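Notes from the teaching bench

Those of you who stopped by Plikgate in February will remember Caver as the arm that could fold a towel and not much else. Well, we've moved into the bathroom! Ailsa Gunn and the rest of us on the home chores group have been working on faucets, buckets and shower valves, and I promised I'd write a few words on how the teaching goes, so pour yourself a coffee, because I do tend to ramble.

We have two ways of showing Caver a job. In the first, one of us sits in the next room with the Ravn handles and drives the arm by remote control, which sounds like great fun and is (for the first ten minutes, anyway). In the second, a person simply does the chore with their own two hands, filmed from head height, and the learning software, Plillow, works from that. We have 834 clips of the second kind so far and only 70 of the first, and you can probably guess which is easier on the shoulders.

What I hadn't appreciated is how much of a chore goes on before and after the part you'd think to teach. Ask a person to run water into a bucket and they'll lean, look, wait, shift their weight and put a palm on whatever is nearby. Ailsa likes to keep all of that in.

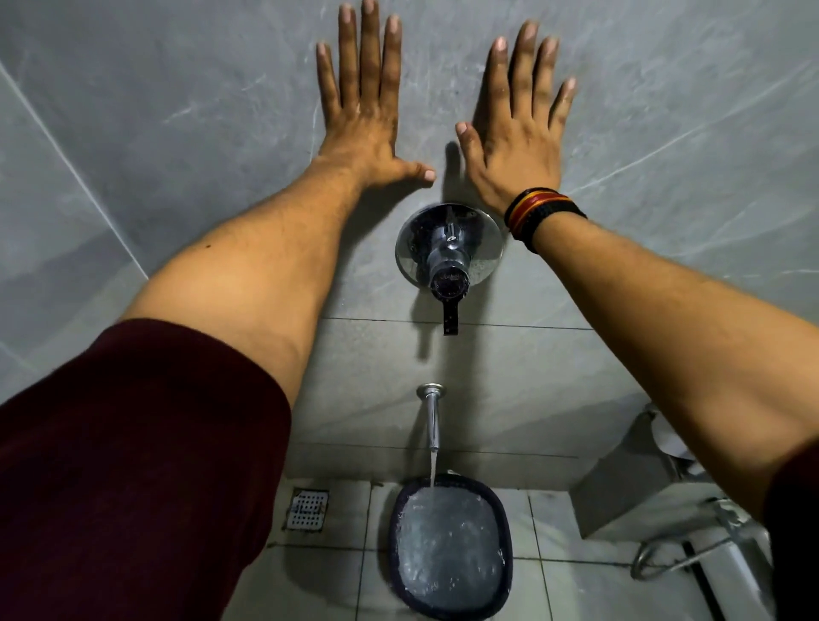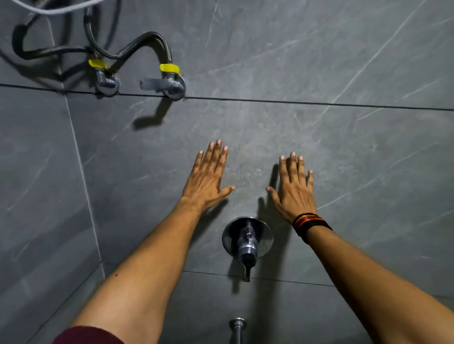

Both hands on the tile, with the shower valve between and below them.

We did argue a little over how tidy the clips ought to be. My own feeling was that we should trim each one down to the turn of the lever and be done with it, and we tried that with a batch of 64. Caver learned to reach for the lever very nicely, then had no idea what to do with itself while the bucket filled. With the waiting left in, it finished 47 of its practice runs without one of us reaching for the stop button, and I have been gracious about it, mostly.

Next up is pouring the bucket out again, which frightens me slightly. If you'd like a turn on the Ravn handles, come by after lunch and bring a pair of shoes you don't mind getting wet.

Comments (3)

tessellate_me
Had my turn on the handles last month and my wrists knew it the next day. Loved it though!

Porchlight
Does it need new clips for every kind of faucet? Ours at home is the two-knob sort.

R. from upstairs
Please let us know before the bucket pouring starts. We're over you, but the storage closet is under you.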